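Produce Bagging and Unpacking Study – Call for Participants
Relwood Household Practice Group
Posted Sep 7, 2026

Relwood is recruiting 36 adults for a study of how people pack, carry and unpack loose fruit and vegetables at home. The study looks at bag choice, packing order and the handling of soft items next to firm ones. Results will be used to revise the Relwood packing guide for small grocery stores.

Who can take part
Applicants must be 18 or older and must buy fresh produce for their own household at least once a week. Both hands should be free of injury. People who have worked as paid baggers or order pickers in the past two years are not eligible for this round but may apply for the December round. Applicants with a citrus or latex allergy should state this on the form. Nitrile gloves are available.

What participants do
Each participant attends two sessions at the Nilwood test kitchen, Room 138. A session lasts 90 minutes and consists of 16 short tasks with a break after the eighth. Tasks are done standing at a counter. Typical tasks are opening a folded bag, placing mixed produce in it, moving the contents to a basket and folding the bag for storage. Participants work at their own pace. Speed is not scored.

After each session there is a written questionnaire (two pages) on bag preference and shopping habits. Ritu Mishra runs the morning sessions and Ronaldo Paiva the afternoon sessions.

Materials
Produce is bought the day before and sorted by firmness. Three carriers are in use: thin plastic bags, cloth pouches and rigid perforated baskets. Bags are laid flat on the counter with the mouth toward the participant unless the task card says otherwise. Produce that is bruised during a session is recorded and set aside – participants are not charged for it.

Payment
Participants receive $45 per session, paid by check after the second one. Parking in the Gekemov garage is validated at the front desk. Travel is not reimbursed.

How to apply
Request the form from Fathima Liyanage at the Relwood front desk, extension 523. List two mornings or afternoons that suit you. Forms without a phone number cannot be processed. Applicants are told of the decision within ten working days, and places are filled in the order forms arrive.

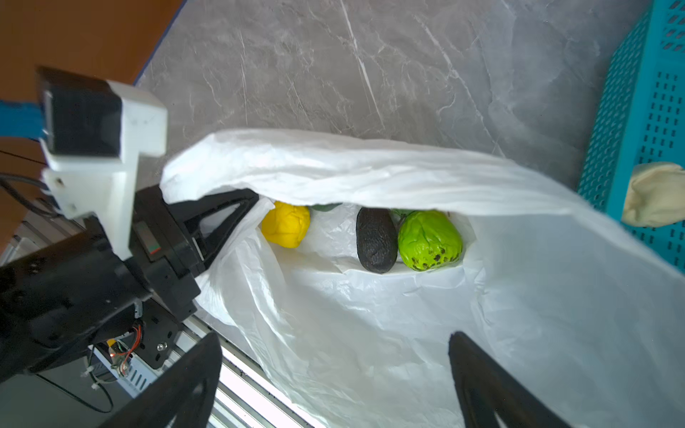
Privacy
Names are stored apart from session records. Participants may withdraw at any point and keep payment for any session already completed. Questions about records go to Haruna Hayashi.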